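How to Clean Out an Old Desktop Before You Pass It On

A desktop that has sat under a desk for years usually needs an hour of work before anyone else will want it. You need a Phillips screwdriver, a soft brush, a can of compressed air and a cup for the screws.

Shut the computer down, switch off the power supply at the back and pull the cord. Hold the power button for a few seconds. Lay the tower on its side and take off the side panel.

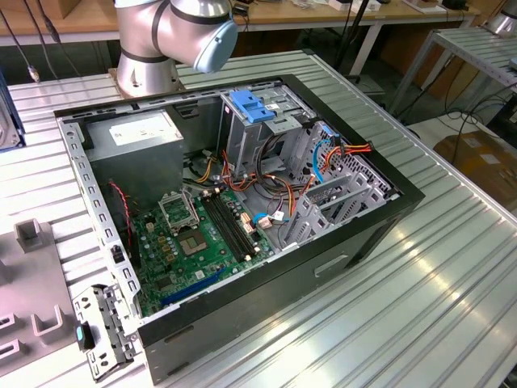
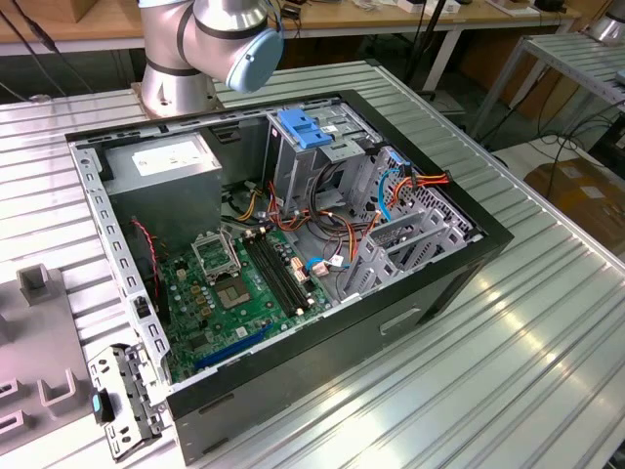 Tower on its side, panel off.

Touch bare metal on the case before you reach in, and again whenever you've walked away and come back.

Start with the fans. Hold the blades still with a finger and blow the dust out in short bursts, keeping the can upright. Brush the vents from the inside. Don't open the power supply. Blow through its grille and leave it at that.

Next, the memory. Press the clips at the ends of each stick and lift it straight out. Brush the slot, then push the stick back until the clips close. The old Marsden office towers I get most often came with 2 GB, and moving one to 16 GB costs very little if the board will take it.

Remove the hard drive if you aren't going to wipe it. Denise Goodall at the Grirnwood repair morning keeps a box for these.

Put the panel back, plug in and check that all the fans spin. If you get beeps and no picture, reseat the memory first.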